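Open day at the Derker building, Lelitz

I almost skipped this one. It's a 46 minute drive from my place, the parking is terrible, and the last open day I went to was mostly a guy reading slides at me. But Octavian Husar had been nagging me since August (he used to share a desk with me at Olteanu) so on Apr 6, 2026 I packed a sandwich and went.

So glad I did! The place was busy but not crushed, and you could wander wherever you liked as long as you stayed on the right side of the tape. Dukance had the whole upstairs floor, and that's where I ended up spending 2 hours when I'd planned on a quick lap and a coffee.

What I liked up there was how ordinary all the stuff was. I'd expected shiny sample parts in neat trays, and instead it was things you'd find in the closet at home – blankets, boxes, little boards and other odds and ends. I'm a blanket person, so I went straight for the big plush one, a green so dark it's nearly black, with large cream flowers on it. My grandmother had one in the same spirit on the back of her couch and I haven't thought about it in years.
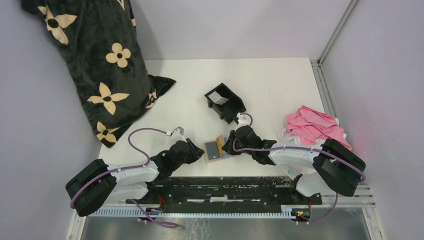
Octavian found me there and we got talking about folding, of all things. He does thirds, I do halves, and neither of us budged. A woman next to us joined in on his side, which I thought was unfair. She'd also brought her two kids, and they were far more interested in the boxes. The younger one wanted to know what every single box was for, and the staff were very patient about it.

Downstairs was more of the usual. Tables with flyers, a raffle I didn't win, and a talk that I caught the last ten minutes of. The speaker said they'd had 1000 people sign up, though I doubt they all came. Coffee was free and pretty good, the pastries were gone by the time I got there – go early if you care about pastries.

One gripe: the signs. I walked past the stairs twice, and the map they hand out at the door still shows the old entrance. Also bring a sweater, the upstairs is chilly.

I left with a tote bag and 40 photos on my phone, most of them blurry. Octavian says they'll do another one next year and I've already told him I'm coming, as long as he saves me a pastry.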